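The Estlow Datum

1. Instrument

The level was a Toivonen, a dumpy pattern with a brass tripod head, and it had been out of adjustment by a known amount for as long as Ea Thoroddsen had used it. She had written the correction on a strip of tape inside the lid of the case. The line of sight rose 13 millimeters in 30 meters. If the backsight and foresight were kept equal, the error canceled. If they were not, it went into the book, and from the book into the town.

She set up on the quay at Estlow at low water and sighted back to the bolt in the harbor wall. The bolt was the datum. Every floor, drain and doorstep in Estlow had a height, and every one of those heights was a height above the bolt. The bolt itself had been given the value zero by a surveyor who left no notes on why he chose it.

Her contract was with Flirkel, the firm that held the drainage work. It called for a closed loop from the bolt, up the hill to the reservoir, and back by the lower road. Two earlier loops had failed to close. The misclosure in both cases was 230 millimeters, and in both cases the sign was the same.

A random error does not repeat to the millimeter. Flirkel had checked the arithmetic twice and then hired someone else, and the someone else was Ea.

2. Outward run

She took the hill in short sights. The staff was held by a boy from the chandler's who had been told to keep the bubble in the ring and did. By the reservoir gate she had used eleven pages. The reduced level at the gate sill agreed with the old plan. She initialed the page, ate a sandwich, and started down the lower road.

The lower road passed the ice house, the school and the Tinomum works, which had made rope and now made nothing. At the works there was an intermediate mark, a rivet in the third step. She read it, reduced it, and found it 230 millimeters below its published value.

She moved the instrument and read it again from the other side. The result was the same. The boy asked whether they were finished. She told him they were going back to the bolt.

They reached the quay with the tide coming up. The loop closed to within 2 millimeters.

She sat on the tripod case and went through the book. The earlier parties had closed on the rivet. They had trusted its published height and skipped the last leg to the quay, which was steep and crossed the slipway. The loop was sound. The step had gone down.
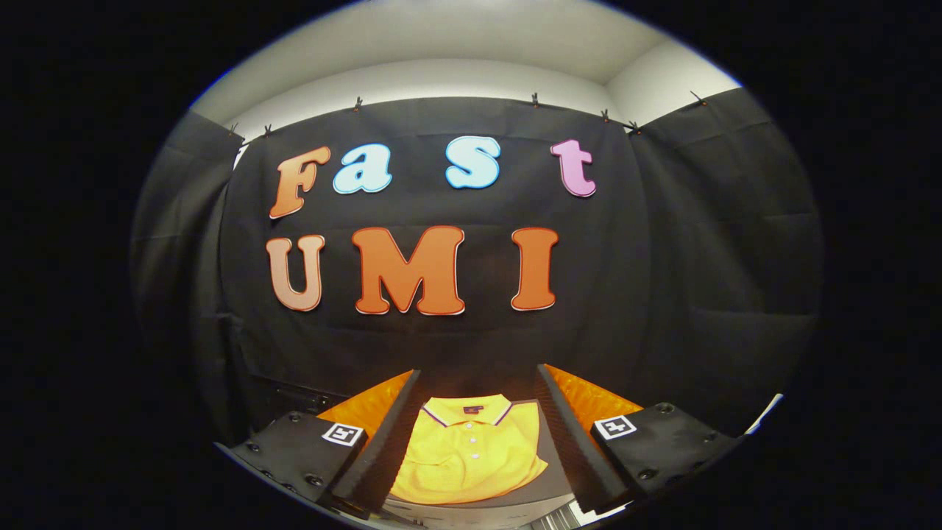
3. The step

A stone step does not sink 230 millimeters without a crack. Ea went back alone with a flashlight and a cold chisel. The joints were tight. The mortar was old and continuous. She laid a straightedge across the second, third and fourth steps and found them true to each other.

She then leveled from the steps to the door of the works, and from the door to the yard. All of it was low by the same figure. She carried the line along the outer wall, where she found no break, and into the lane behind it, where the values came right again between one cobble and the next. The cobbles at that point were flush. She ran her thumb over the joint. It was flat.

She measured the joint four times. By staff and level, one cobble was 230 millimeters higher than the other. By hand there was no difference at all.

At 690 seconds after noon by the harbor clock she stopped taking readings and stood with one boot on each stone. Her hips were level. The bubble on the staff was in the ring. She noted both facts in pencil, in the remarks column, and did not reduce them.

4. Report

The report went to Flirkel on 8/18/25. It gave the loop as closed, the bolt as sound, and the rivet at the Tinomum works as unfit for use. Under "Cause" she wrote "Local" — the form allowed one word — and attached the pages.

The rivet was struck from the list in October. The drain was laid to her levels along the lower road, and the water in it ran toward the harbor, including the part that went behind the works, where by the drawings it should have run uphill.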